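Regras da casa para quem divide a sala com um robô

Temos um Pireo de dois braços desde agosto e a geladeira já perdeu um ímã, dois bilhetes e a dignidade. O que segue são as regras que ficaram. Algumas vieram do manual, outras vieram do tapete.

Antes de ligar

Tire do chão tudo que for mole: meia, fio de carregador, manta. Coisa dura o robô contorna. Coisa mole ele negocia, e a negociação demora.

Prenda os cabos da TV e do roteador com velcro atrás do móvel. Abraçadeira de nylon também segura, mas você vai xingar quando precisar trocar um fio.

Deixe um corredor com a largura do robô mais um palmo de cada lado. Meça com os braços abertos, que é como ele anda quando está carregando alguma coisa. Eu medi com os braços fechados e tenho uma marca no batente para lembrar.

O botão de parada

Todo mundo da casa precisa saber onde fica, inclusive visita que vai dormir. Teste uma vez por mês, com o robô em movimento e de garra vazia. Testar com ele parado só prova que ele sabe ficar parado.

Não cole adesivo em cima. Sim, mesmo que seja um adesivo escrito PARADA.

Força e velocidade

Ajuste a garra para o objeto mais frágil do cômodo. No meu a escala vai até 40 e eu deixo em 2 para louça. O Teodor Haugen, do fórum da Uniyal, usa mais e diz que nunca quebrou um copo; os copos dele são de plástico.

Velocidade baixa sempre que houver gente no cômodo. Gato conta como gente. O gato, aliás, concorda.

Perto de móvel e de tela

Ensaie no simulador antes de soltar o bicho na sala de verdade. O Zarkeck aceita a planta do cômodo e deixa repetir a mesma tarefa até a paciência acabar, a sua, no caso. Meu histórico marca 434 ensaios, e ainda assim estreei errado.

Monte o cômodo simulado com os móveis na altura certa. Rack baixo é traiçoeiro: o braço desce para alcançar a frente do móvel e o punho passa rente à borda da televisão. 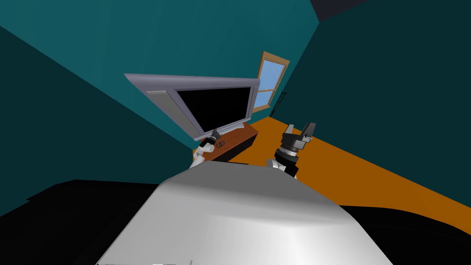
Enquanto um braço trabalha, o outro fica recolhido ou parado num lugar que você escolheu. Braço sem tarefa é igual a adolescente em corredor de supermercado. No Suto isso se resolve no menu de postura; no Pireo, cadastre uma posição de descanso e chame essa posição no fim de cada rotina.

Tela se limpa à mão, com pano de microfibra e a TV desligada. Eu sei que ele consegue. Consegue também apertar um pouco mais do que devia, e painel novo aqui na loja do bairro saiu por 1.246 reais sem a instalação.

Limpeza e manutenção

Pano levemente úmido na carcaça, pano seco nas juntas. Nada de spray direto. Os dedos da garra juntam gordura de cozinha e começam a deixar escorregar as coisas; álcool isopropílico num cotonete resolve, com tudo desligado da tomada.

Anote num caderno a data de cada atualização e o que ficou esquisito depois. O meu passou uma semana entregando colheres ao aspirador, e sem o caderno eu teria culpado o aspirador.

Carregue longe de cortina e nunca em cima do tapete. A base gosta de piso liso e de uma tomada só para ela, sem benjamim.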